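3.2 Surface preparation and moisture conditioning

All boards in the Prarkstead series were softwood, planed on one face and left unfinished. Knots were accepted where they were small and sound, as they would be in ordinary furniture stock, and grain direction was noted for each board before conditioning. Boards with resin pockets or open splits were set aside.

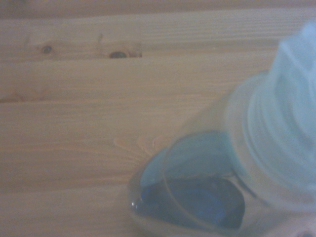
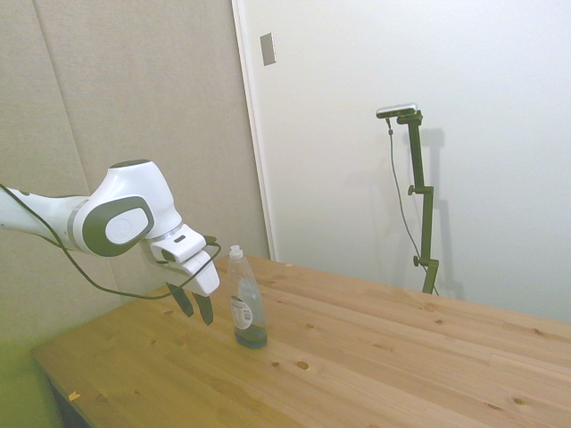

Figure 4. Light-coloured wooden surfaces. First panel: grain and two small dark knots. Second panel: tabletop with an upright clear plastic dish soap bottle.

Conditioning followed the procedure of Lu and Pringle, with one change. Their boards were held in a sealed cabinet over a salt solution; ours were stacked on battens in a ventilated room and weighed every morning until two readings in a row agreed to within the accuracy of the balance. The slower method was chosen for its likeness to domestic storage. It did lengthen the programme, and the last boards were not released for testing until the end of January.

A total of 161 specimens were cut from the conditioned boards. Of these, 49 were kept as untreated controls and the remainder were assigned to the washing treatments by drawing numbered slips. The washing solution was a plain detergent in tap water, applied with a damp cloth along the grain and wiped off after a fixed interval. No specimen was soaked. Hardness of the tap water at Osavstead varies through the year, so a single batch was drawn and stored in closed drums.

Wear was applied with the Rebane reciprocating pad, fitted with a cotton facing and run for up to 3,000 strokes. The facing was replaced between specimens. Pad pressure drifted slightly on the first day of testing -- a worn spring was found and changed -- and the specimens affected were discarded and recut from the same boards.

Grain raising was measured by stylus across the grain, at fixed positions marked on the back of each specimen. Knots were excluded from the stylus path. Earlier work by Cui and Ding took readings over knots as well, and their roughness values are therefore not directly comparable with those in Section 4. Colour change was judged by eye against a grey scale under a daylight lamp, with the observer unaware of the treatment.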